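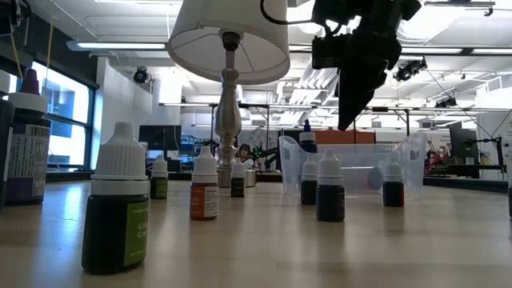 Delia Fuentealba wrote in to ask whether you need to be able to bake. You don't. You need to be able to put a bottle of green food colouring down somewhere sensible and remember where that was, which is a rarer gift than sponge.

Part-time Colours Assistant, Camanside Cake Room

Camanside teaches icing and decorating to adults, most of whom arrive in a clean shirt and go home in a different sort of shirt. We are looking for a person to look after the colourings, before, during and after classes. The last holder of the post has moved on to Doren to do something with curtains, and the lids have not been the same.

What you would be doing

Setting out the dropper bottles before each class, spread along the table so that people can reach them without leaning through one another's buttercream. Gathering them into the clear bin afterwards. Wiping nozzles. Checking that every cap is on its own bottle, and that it is on properly, as opposed to resting there.

Keeping the stock list. We have 211 bottles at the last count, including the gels, and over half of them seem to be a red of one kind or another. You would reorder when we run low and gently refuse when a tutor asks for another red.

Mixing small batches to the recipe cards. The cards are by Joanne Hollis, who writes "a drop" when she means one drop and "a drop or so" when she means four. You will get used to it.

Looking after the table. It is pale wood and it shows everything. There is a purple mark near the sink end that we have agreed not to discuss.

What we would like

Reasonable colour vision, steady hands and clothes you are not fond of. You should be able to read very small print on a label, or own glasses that can. Experience in a kitchen, a paint shop or a primary school would all count in your favour - the last most of all.

Hours and pay

Four afternoons a week in term time, 3 hours each, starting at 1.30pm. Pay is at the Orellana House hourly rate, which we will send with the application form. Leftover cake is unlimited but frequently turquoise.

How to apply

Send us a page about yourself by the end of July, quoting reference 571, to the Camanside office, second door past Takton Framing. No CVs longer than two sides, please. Shortlisted applicants will be invited for a cup of tea and asked to match a grey, and we will supply the apron.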